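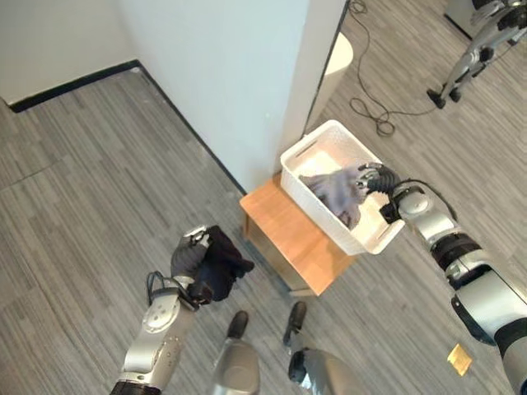 Basket on the stool, dark garment in the left hand, grey one under the right.

Tulwood student project, notebook, January, afternoon

Task: two garments between basket and bed. Inese on the script, Harvey on the logs. Run folder is 3083. Time limit per attempt 30 seconds, roughly, as Harvey starts the clock by hand.

Both garments on the duvet, black left, grey right, hands up, facing each other.
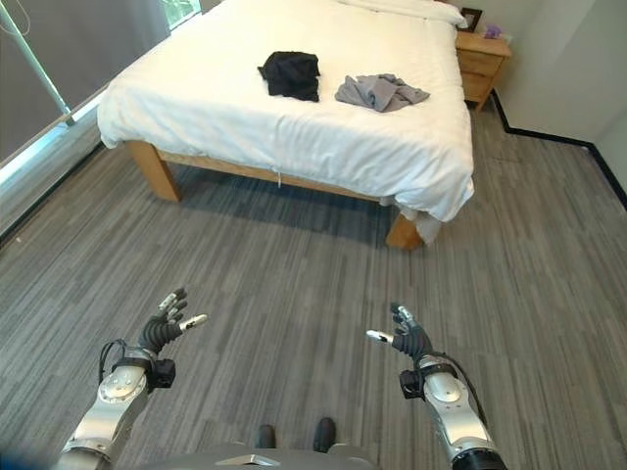 Grasping

Agreed with Sølve to log each hand separately — the old sheet mixed them up.
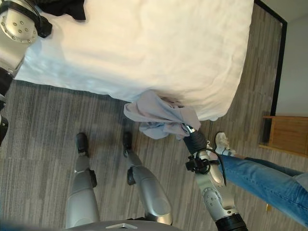
Grip force is still one fixed value for both hands. Inese wants it set per garment. With the grey cloth pinched at one end and the rest hanging off the bed, I would start with that one. Try 7 settings, then ask Gwendolyn.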